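Pundmont Household Board > Small Things and Storage
Topic: Sorting a big tangle of keychains and key tags, what system do you use?

nhyira_a
Joined in May
Hello everybody. I am Nhyira Ametepe, I moved to Pundmont two years ago and English is my third language, so please excuse the mistakes.

I have a question about keys and the small things that hang on them. In our apartment we had one drawer in the hallway where all keychains, tags and loose rings were living together. Last weekend I emptied it on the kitchen floor and counted, because my son made a bet with me. He said 50 and I said 80. There were 99 pieces, if you count every ring. From these, only 36 were holding a key, and for 15 keys I do not know the door.

My idea is to give each group a color tag: green for the apartment, red for the storage unit and the bicycle locks, and no tag for the keys we cannot identify. My husband thinks colors are useless and we should write words on them. What do you do at home?

cordero_lane
Your husband is right, sorry. Colors work for the person who invented them. My sister did the color thing and when she was in the hospital I stood in front of her garage with a whole rainbow and no clue. Write "garage" on it.

tablespoon44
Disagree with cordero_lane. If you lose a key with "garage" written on it and somebody finds it near your house, they know exactly what they have. A color tells them nothing. I've used colors for years and taped the list inside a cupboard door.

cordero_lane
And if somebody is in your kitchen reading your cupboard door you have other problems, fine. But the words are still easier for guests.

oldhinge
Before the labels, deal with the rings. Half of the mess in a drawer like that is small rings that have caught on short chains. Get everything apart first, put the rings in one jar and the chains in another, and then decide what deserves to go back on. Throw out any split ring that has opened up and doesn't close flat anymore. You will lose a key from it one day.

nhyira_a
Thank you, oldhinge, this is very useful. How do you take them apart without breaking the fingernails? I tried with a butter knife and it slipped.

oldhinge
Staple remover. Push one tooth between the coils and the ring stays open while you slide the key in or out. A thin coin works too but it is slower. For chains with the little beads, don't pull. Hold the connector and push the bead sideways out of the slot.

Mrs. Paveck Street
I keep every souvenir keychain we ever bought and I will not apologize! They hang on a row of cup hooks in the laundry room, no keys on them at all, and the working keys have plain tags by the front door. When the grandchildren come they are allowed to choose one to take home (they always want the same one, a fish from Nemberg, and there is only one fish).

tablespoon44
Separating souvenirs from working keys is the best advice in this thread so far. A heavy souvenir on the car key is a bad idea anyway.

cordero_lane
We can agree on that one.

nhyira_a
So, I am back with a report. I did first the souvenirs, as Mrs. Paveck Street said, and they are in a shoe box now until we buy hooks. My son kept two for his school bag. Then I worked through the rings with the staple remover — oldhinge, you saved my nails.

For the tags we found a compromise. The tag has a color and also one word, but the word is ours. The storage unit is "potato", because my husband once stored potatoes there and forgot them for a winter. A stranger will not understand it, and a guest can ask us.

One difficulty I still have is with the little groups that are joined by several rings and chains together. When I lift one piece, the others come also, and I can't see which ring is the main one. I add a picture of one group.

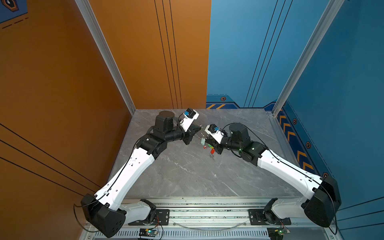

The green tag, the red pieces and the small dark one, with their rings and chains.

oldhinge
With a group like that I lay it flat and spread it until every chain is as straight as it will go. Whichever ring has the most things on it is your main one, so leave it for last and start from the outside.

tablespoon44
I'd do it the other way around. Open the main ring first and the whole thing falls into smaller groups. Less fiddling.

oldhinge
If you can find it first, sure. She said she can't.

Mrs. Paveck Street
I like that pale green! Easy on the eyes. My own tags are all beige and I mix them up constantly.

cordero_lane
Write on them, Mrs. P.

nhyira_a
I will try first the method from oldhinge, and if I lose patience, the other one. About the unknown keys: do you throw them away, or keep them?

tablespoon44
Keep them one year in an envelope with the date on it. After that, metal recycling.

Mrs. Paveck Street
Never throw away a key. I found the lock for one of mine after we had already sawed it off.

nhyira_a
Then I make the envelope and write on it Friday, July 3, 2026. My husband says one year, I say a little longer — we will discuss it.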